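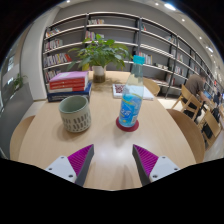

**Figure 1.** A partly filled drink bottle with a cyan cap, standing on a round dark red coaster.

### 3. How drilling news moved the share price

I'll start with the thing that got me into this. On the morning Kastulstead put out its first deep drilling results, I was watching the order book with a sandwich in one hand, and the stock jumped before I'd even finished reading the headline. By lunch most of the gain had gone. I wanted to know if that was a one-time oddity or how these small explorers usually behave, and most of what follows comes out of that question.

I pulled every exploration announcement I could find for four companies: Kastulstead, Skudoleo, Esteves and Flundau. That gave me 924 announcements in all. I threw out the ones that were purely housekeeping (change of address, director share purchases, that kind of thing) and kept anything that mentioned an assay, a drill hole or a resource estimate. Trading halts were a pain. When a company halted before the news, I used the last price before the halt as my starting point and the first trade after it as the open.

For each announcement I looked at two windows. The first runs from the open to the close on the day of release. The second runs 80 trading days out, and I picked that length so the next quarterly report would nearly always land inside it. I tried shorter windows too, and the picture didn't change much, although Flundau got noisier.

Now for the bit I enjoyed! The opening jump was biggest when the headline led with a width and a grade together, something like "wide zone at high grade from the second hole." Headlines with only a grade did less. Headlines with only a width did almost nothing, even in cases where the table further down the release held a perfectly good number. I take that to mean a lot of people trade on the first line (I've done it myself, so no judgment here).

The fade was harder to pin down. Skudoleo gave back its opening gain on weak market days and held it on strong ones, pretty much as you'd expect. Esteves gave it back either way. My guess is that this has to do with how often Esteves raised money: it went to the market 6 times during the sample, and holders seem to have learned to sell into good news before the next placement showed up. I can't prove that from prices alone. Darragh Brennan, who read an early draft, thinks thin trading explains more of it than I do, and he may well be right, as there were mornings when a single parcel of 4,000 shares set the opening price.

Depth mattered too, but only for Kastulstead. When a hole extended the deposit downward, the stock tended to drift up over the longer window even if the first day was flat. I read this as analysts slowly working the extra tonnes into their models. The other three were drilling shallow targets for most of the sample, so I couldn't run the same comparison for them.

One caution before the regressions. All four companies were still listed when I built the data set, and explorers that drilled nothing but barren rock and then disappeared aren't in here. My average reactions are probably too rosy as a result. I come back to this in Section 5, where I add a small group of delisted names and rerun the long window.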